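Plarkby Changes How Shopping Campaigns Handle Product Groups

Plarkby has announced changes to product groups in its shopping campaigns. Starting in December, new campaigns will place all items from a merchant feed in a single default group unless the advertiser sets up others first. Existing campaigns keep their current structure until they are edited.

The company also raised the limit on product groups per campaign from 1000 to 2377. Advertisers who hit the old limit had been splitting their feeds across several campaigns, which made shared budgets hard to manage. Accounts opened through Brimdale, the agency dashboard, will get the higher limit at the same time.
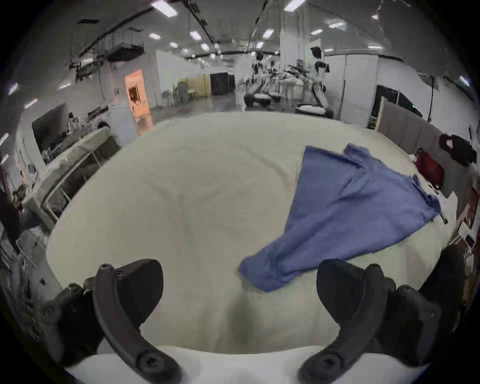

Image rules for feeds are changing too. Plarkby will now check the main photo of each listing when the feed is uploaded and mark weak ones as "limited" in the report. Clothing sellers are likely to notice it most. A blue garment lying crumpled on a cream-white padded surface would still be accepted as an extra photo, but the main photo has to show the item laid flat or worn. Listings marked as limited stay live and can appear in search results. They will be left out of the product carousel until a new photo is uploaded.

Users of Koyama, the bid management tool, have reported seeing a new column called "Photo status" in their exports. Koyama confirmed that the column is part of the same update and said older report templates will keep working without it.

Skulldale is testing text ads with 3 headlines on mobile. The test covers English-language searches only, and advertisers cannot opt in.

Plarkby also said that its scripts now support shopping campaigns. Scripts can pause a product group, change a bid or pull the photo status for each item. Any script that returns more than 1500 rows will be split into pages, with row 1501 starting the second page.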